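Search the help pages
Enter a keyword
Go

Print this page | E-mail this page

Aubert Guest House - Questions we get a lot

Updated 9 January 2021

Please read before you call. The phone is only staffed part of the day right now and most of what people ask is on here. If it isn't, e-mail is faster.

What time is check-in?

From 3 pm. Earlier if the room is ready, but we can't promise it in advance. You can drop bags any time after breakfast and go walk around town.

What if I get in late?

Fine. Tell us by the afternoon. We send a door code by text, good for your whole stay. Code works on the street door and on the door at the top of the first flight. Your room has a regular key, it'll be in the envelope with your name on it on the hall table.

If you lose the code, text the number on your confirmation. Don't ring the bell after 10 pm, it rings in every room on the second floor.

And check-out?

11 am. Key in the brass box. If you need another hour ask the night before, usually OK outside of summer.

Is there parking?

Three spaces behind the building, first come first served, no charge. Low wall on the left as you turn in, lots of people find it with their bumper. If they're full use the Celtum garage two streets down. Guests pay the normal rate there, we don't have a deal with them anymore (the old brochure still says we do, sorry).

No trailers in the back lot. No overnight charging from the kitchen outlet please, it trips the whole ground floor.

Why do I have to take my shoes off?

Most asked question by a mile. House rule, always has been. The upstairs is carpeted all the way through and the winters here are slush and road salt. Outdoor shoes come off at the bottom of the stairs and stay on the rubber trays. Slippers are there to borrow, small to extra large, and you put them back when you leave. They get washed between guests.

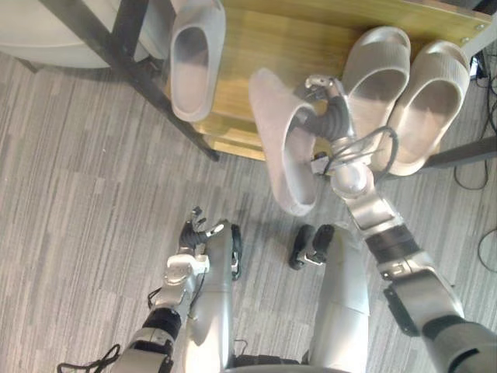
Bring your own if you'd rather, plenty of people do. Thick socks also fine. Only thing we ask is no bare feet on the stairs, the edges are metal and one of them is a bit sharp. Ski boots go in the drying room, not on the trays, and not on the radiator!

If you wear orthopedic shoes or a brace, just say so and wear what you need. We have clean covers that go over.

Is breakfast included?

Yes in every rate except the "room only" one, which is the cheap one, so check your confirmation. 7:30 to 10. Bread, eggs, oatmeal, fruit, cheese, coffee, tea. Gluten free bread is in the freezer, ask for it the night before so it can thaw. Vegan OK with a days notice.

Early hikers: we'll do a bag breakfast. Sign the sheet in the hall by 8 pm.

Can I use the kitchen?

The small one on the second floor, yes. Fridge, two burners, microwave, kettle. Label your food. Unlabelled food gets tossed on changeover. The big kitchen downstairs is ours.

No frying fish. Long story.

Do you take pets?

Dogs in rooms 1 and 2 only, $20 per stay, one dog per room. Not left alone in the room. Towels for muddy paws are on the hook by the back door, please use those and not the bath towels. No cats, we have had guests with bad allergies in the same week and it's too hard to clean after.

Are kids welcome?

Yes. Under 3 stay free. We have a travel crib and a high chair, reserve both ahead. Stairs are steep and there's no gate at the top, so bring one if you have a climber. The pressure-fit kind works, don't screw anything into the bannister.

How warm are the rooms?

Heat is set to 70 in the day and drops overnight. Each room has its own dial and you can turn it up or down a bit. Extra blankets in the closet, top shelf. If your room is cold and the dial does nothing, the radiator probably needs bleeding, tell us and don't try it yourself.

Is there wifi?

Yes. Network is Aubert-Guest, password is on the back of your door. Good enough for video calls on the first floor, patchy in room 6. If it drops, wait five minutes. The router restarts itself.

Elevator?

No. Room 1 is on the ground floor and has a walk-in shower with a grab rail. Door is wide enough for most wheelchairs but there is a step at the street entrance. We have a ramp, let us know when you're comming and it will be out. No stairs from room 1 to breakfast.

How do I pay?

Card or cash. We hold the first night when you book and take the rest at check-out. If you booked through Uron they have already charged you, and any refund has to come from them, we can't see your card.

What if I need to cancel?

Free up to a week before. After that we keep the first night. If the pass is closed and you really can't get here we'll move your dates, no fee. Just e-mail. Same thing if you're sick, please stay home, we'll sort it out.

What's different because of covid?

Masks in the hallways and at the breakfast counter. Breakfast tables are spaced out and we may ask you to pick a time slot. Rooms aren't made up during your stay unless you ask. Windows open on the stairs, so it's drafty, bring a sweater. Board games are put away for now. Some of this will change, check your confirmation e-mail, it gets updated before this page does.

How do I get there without a car?

Bus 341 from the train station, get off at Gresteck Mill, then it's a five minute walk uphill. Roughly every hour in the daytime, nothing late at night. Cabs need to be booked, they don't wait at the station. In November the bus runs a shorter timetable and the last one is early, so check before you pick a train.

Can I store skis or a bike?

Skis in the drying room. Bikes in the shed, there's a rail to lock to but bring your own lock. Hose is on the side wall, shut off in winter so it doesn't freeze. Dry the bike off before it goes in please.

Is there laundry?

One washer, one dryer, basement. Tokens from the front desk. Not after 9 pm, room 1 is right above it. Detergent is on the windowsill, help yourself, just not half the box.

I left something behind!

Happens every week. E-mail us with what it is and which room. We keep things for a month. We'll mail it if you cover postage. Chargers go in a big box and honestly you'll have to describe it well. Food and open toiletries are thrown out.

Also please check your bags for our slippers, the large ones keep going home with people. Mail them back or drop them off next time, no hard feelings.

Can we book the whole house?

Yes, outside of school vacations. Three night minimum. Same quiet hours apply, 10 pm to 7, there are neighbors on both sides. No amplified music in the yard.

Do you sell gift certificates?

Yes, any amount, good for two years. E-mail and we'll send you a PDF you can print. Can't be used on Uron bookings.

Print this page | E-mail this page

Related pages
Rooms and rates
Directions and bus times
Dog policy in full
Drying room and bike shed
Winter driving over the pass
Contact us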